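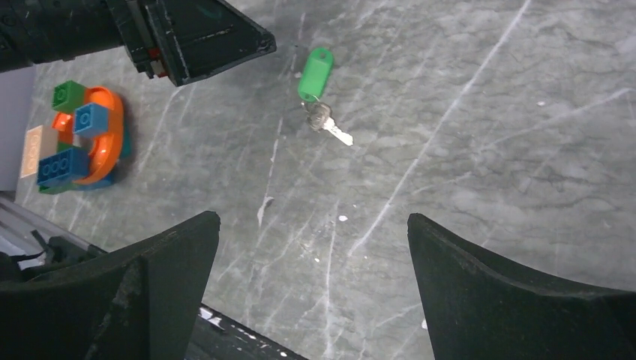 Wrist view attached by Temitope Chukwu: keys with the green tag, jaws open, second arm at upper left.

Ticket 923: Key pickup examples failing the checker
Project: Namach
Site: Lerkeston bench
Opened by: Temitope Chukwu
Picked up by: Brodie Rutherford
Status: Open, waiting on one more batch

Temitope Chukwu, 9:10 am
Hi Brodie! We started the key task this morning and the recordings look great to my eye, but the checker threw out 8 of the first 15. Every one got the same message, "object lost before contact". I played a few of them back and I can see the keys the whole way down until the jaws close. Bricks are fine, we did a full batch of those before the keys and lost none. Same table, same lights, same two arms. Wrist view attached so you can see the layout I'm using.

Brodie Rutherford, 9:32 am
Oh nice, I've been looking forward to the key task. Thanks for the picture, it helps a lot. First guess is the tabletop. You've got a silver key and ring lying on grey marble pattern with pale veins all through it, and the tracker likes a clean outline. The green tag should be dead easy for it, so can you check what you have the label set to? It's under Objects in Usby, second tab.

Temitope Chukwu, 9:41 am
Label is "key". Should it be something else?

Brodie Rutherford, 9:44 am
That could be it! "Key" makes the tracker follow the blade only. Try "keyset", which takes in the tag, the ring and the key as one thing. You'll need to close the session and open a new one or it hangs on to the old label. Don't delete the 8 rejects, please. I can relabel them from my end and I'd hate to lose good driving.

Temitope Chukwu, 10:25 am
Changed to keyset, new session, 15 more recorded. Only 6 rejected this time, so better but still not where we want it. Something I noticed: the ones that fail all have the other arm parked over by the keys, like in the picture, where the corner of it stops just short of the tag. When I back that arm right off before starting, they pass.

Brodie Rutherford, 10:38 am
Ha, great catch. I went through your 6 and I agree. When the second arm dips in close, the wrist view loses part of the tag for a few frames and the checker calls it lost. It's a bit too strict for two-arm work. I've loosened that setting for Namach, from 3 frames to 12. Refresh and you'll get it.

Temitope Chukwu, 10:40 am
Do you want me to keep the other arm out of the way from now on?

Brodie Rutherford, 10:47 am
Please mix it up. If the arm is always tucked away in the examples, the model will never learn to cope with it being there, and it will be there for the handover task in April. Same goes for the keys. Turn them, flip the tag over, slide them into the bare part of the table on the right, put them up against the bricks. Leave the bricks out too, they make lovely clutter. If a grab misses, carry on and try again in the same recording, then mark it "retry". We're short on those and I really love having them.

Temitope Chukwu, 11:52 am
New batch is in with the looser setting. All 15 passed! I turned the keys every time and did a few with the tag pointing back toward me. Two are marked retry. One small thing, the Miyazaki preset still opens with the label on "key", so whoever sits down next will hit the same problem.

Brodie Rutherford, 12:05 pm
Beautiful, these are really good. I watched the retries twice. I'll fix the preset this afternoon and rerun the earlier rejects with the new label. Could you do one more batch after lunch with the keys close to the brick cluster? I'll leave the ticket open until that one's through.

Temitope Chukwu, 12:08 pm
Will do, arms are homed and I'm back at 1.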